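# About the Wemmont School of Hospitality

The Wemmont School of Hospitality prepares students for work in hotels, restaurants, banquet halls and private service. The school was established by Raphaël Brunet, a former hotel manager, who began by teaching evening classes in table service in two rented rooms on Garrido Street. It now occupies its own building in Driltasmont and enrolls 510 students in day and evening programs.

## Our Programs

The school offers a two-year diploma in hospitality management and a one-year certificate in dining room and event service. Both programs combine classroom study with supervised practice. Certificate students complete 858 hours of instruction, a portion of which is served at the school's own restaurant, Idum, open to the public for lunch and dinner during the academic term.

Coursework in the first term covers food safety, guest relations, basic accounting and the preparation of dining rooms for formal and informal occasions. Students learn to plan a seating arrangement, to select linens and flowers suited to the event, and to work from a written service order.
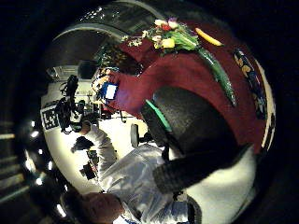

In the second term, students choose an area of concentration. Those who select event service are assigned to a senior instructor and take part in receptions, award dinners and family celebrations held by outside clients. Students in the management diploma spend the same period in the front office, where they study reservations, staffing and purchasing.

## Faculty and Facilities

Our faculty consists of 57 full-time and part-time instructors, all of whom have held positions in the industry. Class size in practical subjects is limited to 12. The building contains three teaching kitchens, a training bar, a linen room and a library of menus and service manuals, many of them donated by Mr. Brunet upon his retirement.

## Placement

The placement office maintains agreements with over 30 employers in the region. Graduates may use its services without charge at any point in their careers.

## Admission

Applications for the fall term are accepted through March. Applicants must hold a high school diploma or its equivalent and attend an interview in person. Requests for financial assistance should be submitted together with the application form.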